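6 Setting out and clearing the outdoor table

This section covers the Skernberg round table with glass top, used in a courtyard or on a paved terrace. It applies to the 84 cm and larger versions. For assembly of the legs, see section 4. For the armchairs, see section 8.

6.1 Before you begin

The top is a single pane of textured glass. The raised pattern is on the upper face, and the smooth face lies against the ring of the underframe. Flat, light articles such as paper and card will sit on the pattern with small gaps beneath them and are more easily lifted by wind than they would be on a plain surface. Round articles will roll until they meet something.

You will need:

A soft brush
Two cotton cloths
Washing-up liquid and lukewarm water
A spirit level
The four levelling feet supplied in bag C

CAUTION: Do not sit, kneel or stand on the glass. Do not lean a parasol pole against the rim.

CAUTION: Do not place pans, barbecue trays or other articles straight from the heat on the glass. Use a mat with a closed underside. Wire trivets concentrate the load on the raised pattern and can chip it.

6.2 Placing the table

1. Choose a position at least 49 cm from any wall, measured from the rim of the glass. Add the depth of a chair where seating is wanted on that side.

2. Lift the table by the underframe with one person on each side. Never lift by the glass.

3. Set the level on the glass, first in line with the house wall and then at right angles to it. On textured glass the reading will be slightly unsteady. Lay a ruler under the level to bridge the pattern.

4. Adjust the levelling feet until the bubble stays between the marks in both directions. Tighten the lock nuts by hand.

5. Press down lightly on the rim at four points. If the table rocks, repeat step 4.

Note: Paving moves with frost. Check the level again each June, and whenever the table has been moved.

6.3 Cleaning the top before use

1. Brush off grit, seeds and leaves, working from the centre to the rim. Grit dragged about under a cloth will scratch the high points of the pattern.

2. Wash with lukewarm water and a little washing-up liquid. Work the cloth in small circles so that it reaches the hollows.

3. Rinse with clean water.

4. Dry with the second cloth. Water left in the hollows dries as white rings, which are hard to see in dappled shade and very plain in full sun.

Do not use a scouring pad, a steam cleaner or a powder. Jutau glass spray may be used on the lower face only. It leaves a film in the pattern of the upper face.

6.4 Laying out articles on the table

The following order keeps the near part of the top clear for working or eating. It assumes that the user sits or stands at one side and that small articles are kept towards the opposite rim.

1. Put the heaviest or thickest box down first, flat on its largest face, towards the far rim. Lower it; do not slide it. A box that is slid will catch on the pattern and may mark it.

2. Place flat packets beside the box, printed face up if they need to be identified later.

3. Place folded brochures and loose sheets on the other side of the box. In wind, put them under it. Printed matter should not be left on damp glass, as the ink can transfer to the hollows.

4. Lay bottles on their side only when the cap is fully closed. Put them next to another article so that they cannot roll off the rim. Open bottles must stand upright on a coaster.

5. Keep code cards and other single cards well inside the rim. The glass reflects the sky, so a card that is to be scanned may need to be turned a little until the glare passes off it.

6. Leave a clear margin of 3 cm at the rim wherever possible. The edge is the weakest part of the glass.

Figure 6-1. Articles arranged towards the far rim, with an armchair behind the table.

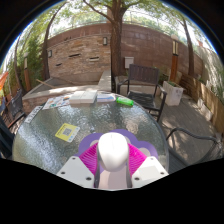
6.5 Load

The maximum evenly spread load is 20 kg. This figure includes planters, parasol weights and anything stored on the top under a cover. A load placed on a small area, such as a stone pot with three feet, must not be more than half of this and must be set near the centre with a felt pad under each foot.

6.6 Chairs at the table

1. Lift armchairs into place. If they are pushed, the armrests may strike the rim from the side.

2. Check the height of the armrests before pushing a chair fully in. Curved armrests are highest at the middle of the curve on some models and can touch the underframe.

3. When the table is not in use, turn the chairs to face it and leave a hand's width between armrest and glass.

Note: Lodhi and Denitz chairs with a mesh seat can be left out in light rain. Wooden parts should be wiped down afterwards and oiled as described in section 8.3.

6.7 Clearing and covering

1. Remove all paper and card first, then bottles, then boxes.

2. Look underneath each article as it is lifted. Remove any grit before the next one is moved.

3. Wipe off spilt drinks with plain water. Fruit juice and wine should not be left overnight.

4. Let the glass dry completely.

5. Fit the cover with the vent facing away from the prevailing wind and draw the cord tight below the underframe.

CAUTION: Do not fit the cover over glass that has been standing in strong sun. Wait until it can be touched comfortably with the flat of the hand.

6.8 Faults

White rings in the pattern: hard water. Wipe with one part white vinegar to four parts water, leave for five minutes and rinse.

Table rocks on level paving: a lock nut has worked loose. Repeat 6.2, steps 4 and 5.

Glass turns on the underframe: a rubber pad is missing. Do not use the table until the pad has been replaced. Order part S-12.

Chip at the rim: stop using the table. Cover the chip with tape and replace the pane. Chips cannot be polished out.

Section revised 27th July. Text: Aušra Petrauskas. Checked: Abhishek Dixit.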